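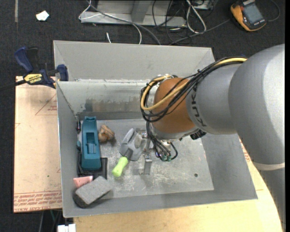

The bin and the arm, trowel just left of the gripper

Arm keeps dragging the hose bundle when it reaches the left wall of the bin

Posted by plirk_shed, November 24, 2018
1,325 views

Hi all, quick one hopefully. Secondhand KUKA in a shared workshop (we're the Plirkbridge group, some of you helped with the floor bolts back in May, thanks again). Picking odds and ends out of a big gray bin. Middle of the bin is fine. Right side fine. Anything close to the left wall and the cable bundle goes tight round the wrist, then I get a torque warning and it stops. Sometimes it stops befor the warning even shows.

Bundle is tied in one place with a small tie, power plus the yellow one plus the air tubes coming down to the gripper. The tubes have a loop of slack at the bottom so I dont think its those.

Bin is clamped with one Irwin bar clamp, upper left. Board under it is acrylic sheet with the paper still on. Is this a cable problem or am I asking for silly wrist angles? Controller is the old one, no collision package. Budget is nearly nothing.

3 answers · 2,216 reads this month

Tadhg Kavanagh
Both probably. Do the wrist first, it's free.

Jog to the bad spot by hand, slow, and read the last axis. If its wound most of a turn from where you start, the software is picking the long way round. Old controllers do that. Teach a middle point over the bin with the wrist near zero and make every pick go through it. Fixed mine in an evening – well, two.

Then the bundle. One tie right at the wrist is the worst spot. The hoses can't slide, so all the bending happens in a few inches. Cut it, put a loose velcro loop there, and do the hard tie further back up the arm. Leave enough slack to reach the far left corner, then check it doesn't snag when you come back to the right. Run it at low speed first. Hand on the stop.

Also move the clamp if you can. Not your fault here but a clamp on the same side you have trouble reaching is asking for a knock. I'd screw wood blocks to the table along the outside of the bin and lose the clamp.

Mokoena
Had same with ours. Bought a hose kit from Cimadside, fits ok, not cheap. The swivel bracket was the good part, rest of it I could of made.

tenum_tom
just turn the bin round

plirk_shed
Thanks both. Last axis was way over, nearly a full turn. Middle point is in and it gets to the left wall now on slow. Haven't touched the ties yet, out of velcro. Will run 1,000 cycles before I say its fixed.
@tenum_tom same bin both ways round mate

Helpful? 3 people said yes
Print this page | E-mail this thread

Related threads
Air tubes popping off at the gripper fittings
Which tie for robot hoses, nylon or velcro
Tenum controller wont save taught points
Bolting an arm down in a rented unit
Peeling the paper off acrylic, now or later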